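Clostetti printed tablecloth, large – 4 weeks in

Quick one, kids need picking up. Bought the big Clostetti cloth in the shoreline colours after the old cream one finally died (Mum's, from 1986, curry). Paid $148 at Lulleck plus 8 for delivery, which is a lot for a tablecloth. Came folded in a flat box, no plastic, good.

Colours first. The blue is properly blue, royal blue, strong. Was worried it'd be that washed out grey-blue you get once something's been photographed for a website. Dark hillside part is nearly black at night under the kitchen light, a bit purple at the edges. Favourite bit is the two little birds near the pink hill, one reddish, one navy. Took me a week to notice the second one.

Fabric is mid weight. Doesn't slide around. Hems straight on all sides, corners neat – better than the Spahić one my sister has, hers started fraying after the second wash.
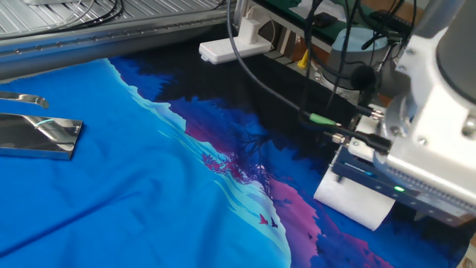
Does it need ironing?
Depends how fussy you are. The fold lines hung around for days on mine, and a warm iron on the back fixed most of them. I don't bother now, just pull it flat and put the plates on.

Washing: cold, gentle, line dried in the shade. Three goes so far and no fade that I can see. Beetroot came out with a soak. Candle wax did not, definately my fault.

Gripes. Pattern only reads properly from one side of the table, so whoever sits oposite gets upside down trees. Care label is huge and scratchy, cut it off. And Lulleck took ages to answer an email about sizes, ended up ringing and got Finbarr Noonan, who was lovely and measured one for me over the phone.

Would I buy again? Yeah, on sale. Four stars. Losing one for the price and the label.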